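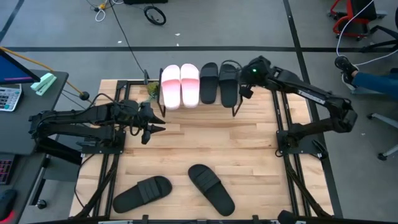 Slipper

A slipper is a light, low-cut shoe worn mainly indoors and put on without laces or buckles. Most slippers have a soft upper and a flexible sole, and are classed by the shape of the heel.

Types

Open-heel slippers, also called mules or scuffs, cover only the front of the foot. Closed-heel slippers enclose the whole foot below the ankle. Slipper boots extend above the ankle and are usually lined with fleece or sheepskin.

Construction

Uppers are made from felt, wool, cotton, leather or synthetic fibre. Felted wool uppers are commonly 4 mm thick. Soles may be suede, rubber or moulded foam; suede grips poorly on polished floors and wears quickly outdoors. In a cemented slipper the sole is glued to the upper, while in a stitched slipper the two are sewn through a welt.

Care

Woollen slippers are washed by hand in cool water, reshaped and dried away from direct heat, which can shrink the fibre. Colour may run in the first wash. Leather soles should not be soaked.

See also

Moccasin
Clog
Shoe rack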